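Reltach cell back on the bedroom set after gripper service

The two-arm tidying cell at Braltport is running in simulation again. Parveen Bangash spent most of last week on the virtual copy of the cell, which Dumomeo uses to try out every change before it goes near the hardware.

The trouble was in the fingers. After the Reltach update the arms kept closing late on thin items, and the contact settings had drifted apart between left and right. Parveen put both grippers back to the same baseline, reset the wrist camera offset and loaded the bedroom set, where the mix of small and flat things gives the fingers plenty to do. Each setting gets 14 runs, with over 1,000 logged grasps now on the Bevan server. 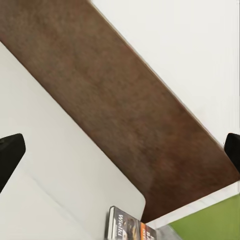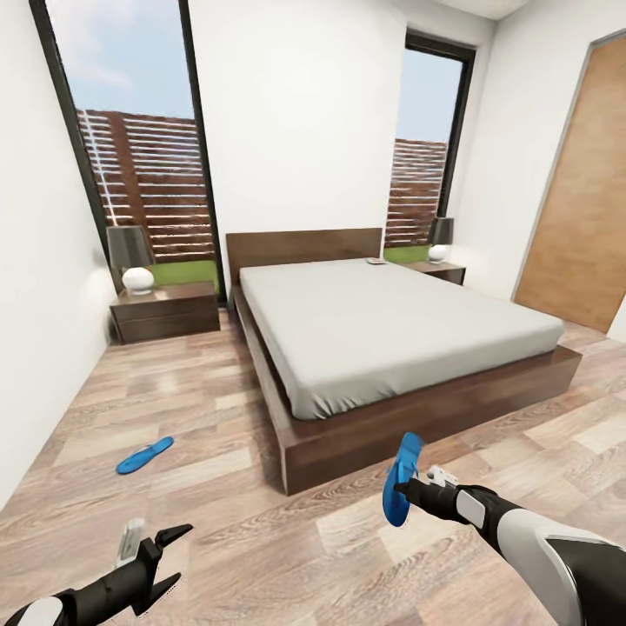
Rendered views from the bedroom set. Second view: the right arm holding a blue flip-flop, with the left gripper open.

Anyone booking time on the cell should load the new baseline first – the old file is still in the shared folder and will be removed in December. Please don't edit finger friction by hand. If a gripper closes late, save the run log and send it to Parveen with the set name and run number. The next check covers the joint limits on the left arm and should take six days.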